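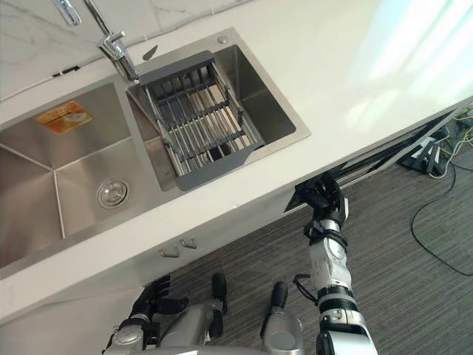
El fregadero de la cocina de ensayos de Andham, con los dos brazos por debajo del borde de la encimera.

El fallo número 371 no rompió nada, y quizá por eso tardaron tanto en tomárselo en serio. El robot debía colocar un plato en el escurridor. Subió la mano con mucha decisión, se topó con la encimera desde abajo y siguió empujando, como quien insiste en una puerta que pone «tirar».

En Andham lo llaman «el saludo». Stojan Pavlović, responsable de seguridad, lo llama error de altura, y no le hace gracia el apodo. «Cuando una máquina empuja un mueble, el chiste dura hasta que alguien mete la mano en medio», dice.

La investigación ocupó casi todo septiembre. Se sospechó del acero del fregadero, que brilla lo suyo y tiene fama de marear a los sensores de profundidad. Se sospechó también de la ventana. Revisaron 2.087 registros de movimiento antes de mirar el suelo: la altura se había calibrado sobre baldosa, en la nave de Pitelberg, y la cocina tiene moqueta. Los pies se hundían un poco, el programa no se enteraba y la mano llegaba baja a todas partes.

Quedaba lo peor. El límite de fuerza, que tendría que haber parado el brazo al primer contacto, estaba desactivado desde una demostración anterior. Lo había desactivado una persona con prisa y lo había apuntado en la línea 644 de un archivo que no leía ni su autor.

Ahora el límite no se puede quitar sin 2 firmas. La moqueta sigue puesta. Pavlović pidió que la retiraran y le contestaron que las casas de los clientes también tienen.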